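Ticket 153: Greltlow town page shows wrong elevation and puts the town in the wrong valley
Status: Closed
Component: Place pages / map data
Opened by: Hendrik Van Loon
Last updated: December 24, 2025

Problem as reported

The page for Greltlow gives the elevation of the town as higher than the pass above it. The map pin is also off. It sits on the far side of the ridge, in the Hutia valley, and the "Get in" section tells people to take the Hutia bus. That bus does not go to Greltlow. Anyone who follows the page ends up at the Hutia terminus with a long walk back down to the junction.

Steps to see it

Open the Greltlow page. Look at the fact box on the right. Click the pin. The map opens centered on Hutia. The same thing happens on the mobile page and in the printable version. Logging out and clearing the cache makes no difference.

First checks

I compared the page text with the last printed edition of the guide. The printed text is correct. It has Greltlow in the Hoani valley, below the pass, with the market street running down to the river. So the writers had it right and the error came in with the data.

The page history shows no edits to the fact box by a person. The last change is from the import in June, which filled in elevation and coordinates for every place in the region that had blanks. Greltlow had both fields filled in already, so it should have been skipped.
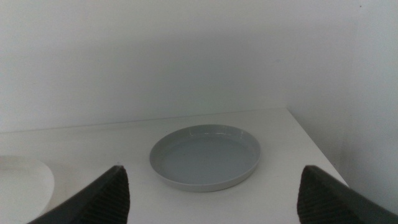 Gray round dish on the white table.

I then looked for other pages with the same fault. Hoani itself is fine. The villages along the river are fine. The Hutia page is fine too, and its coordinates match the ones now showing for Greltlow to the last digit. The elevation matches the weather station on the ridge, which explains why it is higher than the pass.

Cause, first guess

Two records in the source list carry the name Greltlow. One is the town. The other is an old mining claim near Hutia that was registered under the same name and never built on. The import matches on name and region and takes the last record it finds. The claim comes second in the list.

That accounts for the pin. It does not account for the blank check being ignored. I asked for the import log.

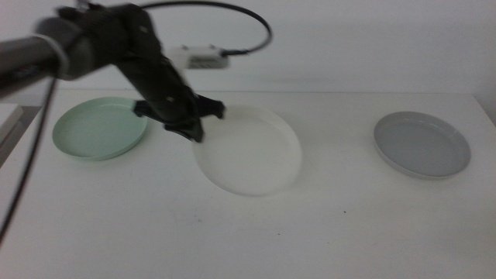
Gastamico: The log is attached. The Greltlow fields were not blank but they had a trailing space in them, and the script reads that as empty. I would not just retype the numbers by hand. The next import will do the same thing unless the space is gone and the claim is marked as a different kind of place. Also, the bus line in "Get in" is filled from the nearest stop to the pin, so it should fix itself when the pin moves.

Reply from Hendrik Van Loon

Thanks. I checked the log and the trailing space is there in both fields. I removed it, put the correct coordinates back and set the elevation to the figure from the printed edition. I marked the claim as a mining site so that it no longer matches a search for towns.

The pin moved to the right place at once. The elevation in the fact box stayed wrong. I saved the page a second time and purged it. Still wrong.

Second round

The fact box takes its elevation from a separate table that is rebuilt overnight. I had not known that. I left the ticket open and looked again the next day. The new figure was there on the full page and on mobile. The printable version was still showing the old one.
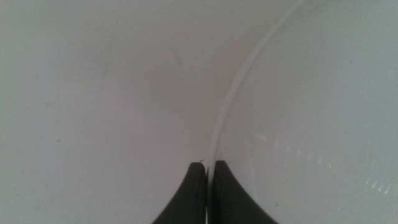 The printable version turned out to be built from a saved copy of the page, and the saved copy is only replaced when the body text changes. Changes to the fact box do not count. The regional overview was out of date for the same reason, and its small relief map still drew the Hoani and Hutia valleys as a pair of ridges with the gap closed off. The two valleys run side by side with a narrow strip between them, like the pair of dark gripper fingers in the picture, and the road to Greltlow goes up that middle strip. I redrew the strip, added one sentence on the road to the body text of both pages, and the saved copies were replaced.

While I was in there I read through the rest of the Greltlow page. The "Get in" section now names the Hoani bus. The fare had been left out, so I put in 2, which is what the printed edition has, and noted that it is paid to the driver. The hiking paragraph gave the old mule track as 33 kilometers. That distance is measured from the Hutia side and makes no sense from the town. I took it out and will add a new one when we have it. 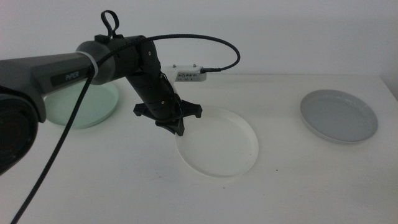
The "See" section still mentions the mining claim as a ruin that can be visited. There is no ruin, as the claim was never built on. I removed the entry and moved the note about the name to the history section, where it explains why old maps show Greltlow on both sides of the ridge.

Checks after the fix

Pin on full page: correct
Pin on mobile: correct
Elevation in fact box: correct
Elevation in printable version: correct
Bus line in "Get in": correct
Hutia page: unchanged

Left over

The import script still treats a single space as an empty field. Gastamico has opened a separate ticket for that. Until it is closed, please do not run the regional import on the Hoani pages. The missing track distance is on the talk page for Greltlow.

Closing this one.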